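Open Day at the Vemdale Toy Library

We drove out to Vemdale for the spring open day at the toy library, which has been in the old school annex since December. Parking is behind the building. The sign on the road still points to the front, so ignore it and keep going past the bike racks.

The library lends toys to families and to day cares. A family card covers two boxes at a time, and a day care card covers more, depending on the size of the group. Loans run three weeks. There were 49 names on the sign-in sheet when I left, and I had come early.

The front room is where people pick up and return. It has a counter, a low bench for kids, and shelves up to the window sills. Everything on those shelves is boxed and labeled on the short end. Latifa Ragab was at the counter and had a stack of new member forms, which are now one page. The old ones were three pages and asked for a work phone.

Puzzles are in the hallway. They are checked for missing pieces when they come back, and the ones that are short go on a separate rack with the number missing written on a strip of tape. You can borrow those too. We took a farm puzzle with one piece gone and my son has not mentioned it.

The train room was closed for part of the morning while they fixed a shelf bracket. It opened again before lunch. The tracks are sorted by straight and curved, and the bridges are in their own crate. Most of the visitors with small children ended up in there and stayed.

I spent most of my time in the back, where returned toys are sorted. Julián Cantero took groups of six through. Returns come in mixed, often in shopping bags, and the first job is pulling out whatever doesn't belong to the library. He showed us a drawer of things that had come in by mistake, including house keys and a TV remote. After that the toys are wiped, left to dry on racks, and sorted into sets.

Animals are the biggest category. There are 125 in the catalog at the moment, split into farm, jungle, sea, and dinosaurs. They used to go out as one large box, but families kept asking for smaller sets, and a large box took too long to check back in. Now each set is kept to a size one person can look over quickly. A few sets are mixed on purpose for the day cares, who like to use them for sorting games.

Iman Benjelloun writes the labels. She told our group that the hard cases are animals that could be two things, and that a plain dark figure with no markings can get moved between bins for months. Striped and spotted ones are easy. If a label looks wrong to you, tell the counter and they will fix it.

Sets that are missing an animal are held back until the end of the month, then broken up and used to fill gaps elsewhere.

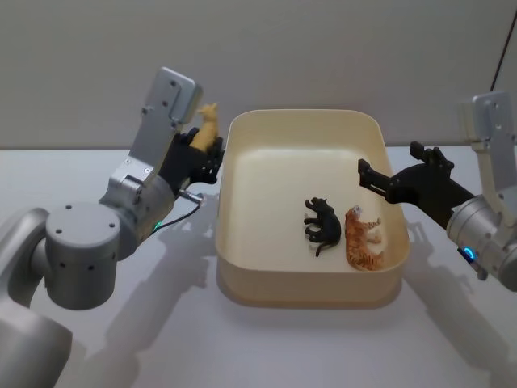
Words and photo: Rania Tazi
Posted May 7, 2024

Trays get used a lot in the back. A black animal, a bull or a horse, and an orange tiger with black stripes were lying on their sides next to each other in a cream-colored one with tall sides and rounded corners. The trays are deep enough that figures don't go over the edge when you carry them, and the white tabletop makes it easy to spot small parts.

Coffee was two dollars and there were rolls with cheese. The swap table in the hallway was busy early and mostly picked over by noon. We left a shape sorter and came home with a wooden boat.

A few practical notes. The annex has one step at the front and none at the back. Strollers are left in the hallway. The restroom is past the train room on the left. Cards can be paid for at the counter in cash, and renewals can be done by phone.

Regular pickup hours haven't changed. Day care orders need to be in three days ahead.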